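The Bathtub Is in the Living Room Now

2024-08-10
By the Lalix Home desk
6 min read
218 shares | 41 comments

The trouble with a furniture showroom is that it has everything except a reason to go to bed. You walk into Phillips, on the second floor of the old feed store in Triltcombe, and you pass a sofa, a sink, a dining set, a bathtub and another sofa, and at no point does anyone's laundry intervene. It is a house with the living taken out, and I have now spent two Saturdays there trying to work out why I like it so much.

I went in January for a faucet. I had a budget of 400 dollars and a firm idea of what a faucet was. I came out with neither, and with a growing suspicion that the walls in my own house had been put up to stop me from having ideas.

Walls are the first thing to go when you shop like this. In a real home the bathroom is a secret and the sofa is a public statement. On a showroom floor they have to get along. A brown wood-grain vanity has to hold its own near a big black cabinet that would look at home in a law office, and an orange sofa with a zigzag cushion has to be cheerful at everybody. The floor underneath is polished gray with a marble pattern, and it has the thankless job of making all of this look like a plan.

Then there are the small things. Bowls, lidded pots, little bottles - the stuff a stylist calls accents and the rest of us call the stuff on the counter. They drift. Pick up any beige container in a place like this and you'll find you could put it down in four different rooms without taking a step. 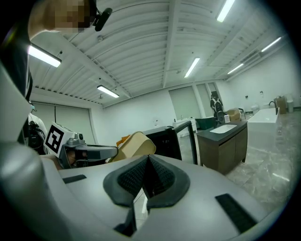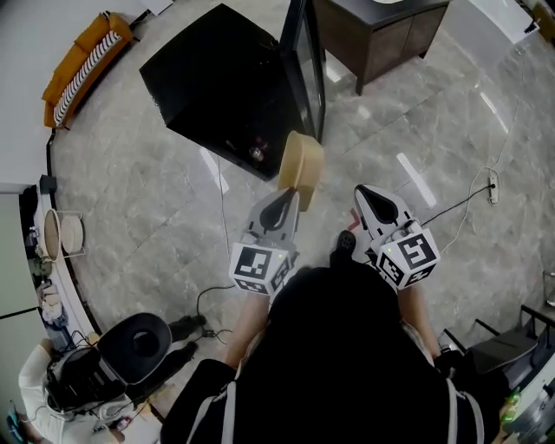
What the small stuff is for

I used to think the accents were there to be sold. Phillips does sell them, in the sense that there is a price sticker on the bottom if you are rude enough to look. Their true work is scale. A white rectangular basin on a dark countertop is only a shape until there's a small bottle standing behind it, and then it is suddenly a place where you might brush your teeth and regret your hair.

The same goes for the tub. A freestanding bathtub with squared edges and a black faucet is a fine object, and it's also a large white box. Put a bowl near it and your brain does the rest: candles, a novel, a door that locks. My own tub, in Flusham, has a shampoo bottle upside down in the corner and a rubber mat with opinions. I tried adding a bowl. It filled up with hair ties by Monday.

I did go back for the faucet. The one I wanted belonged to a bathroom set priced at $3,065, and I stood beside it for a while doing the kind of arithmetic that involves selling a car. In the end I bought a lidded pot, beige, for a sum well under $100. It lives on the arm of the couch at the moment. The old faucet still drips, and I can hear it from there.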